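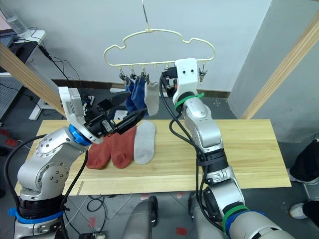

Spent the whole afternoon at the Watorach open day and my feet are killing me and I would go back tomorrow!! Thread, because I can't shut up.

1/ The sock station got me. Two arms, a hanger with those little clips, a pile of chores I've hated since I was nine. I planned on five minutes there and missed the Masanier talk completely.

2/ Clips are hard! You have to squeeze the thing open, keep it open, and get fabric in there with your other hand. I do that half asleep and had never given it one thought until today.

3/ Hiếu Hoàng was running the table and took every question, including my kid's "does it do underwear" (his answer: "ask me in October"). He told us they've logged 2,000 practice runs on socks alone.

4/ Also learned that thin socks are worse than thick ones -- they flop, and the cuff folds over on itself. My kid now has opinions about cuffs.

5/ Upstairs was Welluleo with a shelf-stocking demo. Slick, fast, big crowd. I liked the slow one better, you could stand there and follow what each hand was up to.

6/ Practical stuff if you go to the next one: entry is free, tours take 20 people at a time and the line gets long after lunch. Eat first. The noodle place across the street, Tô, is great and they didn't mind a stroller.

7/ Someone asked me if I'd want one at home. With 60 single socks in a basket by my dryer? Yes please.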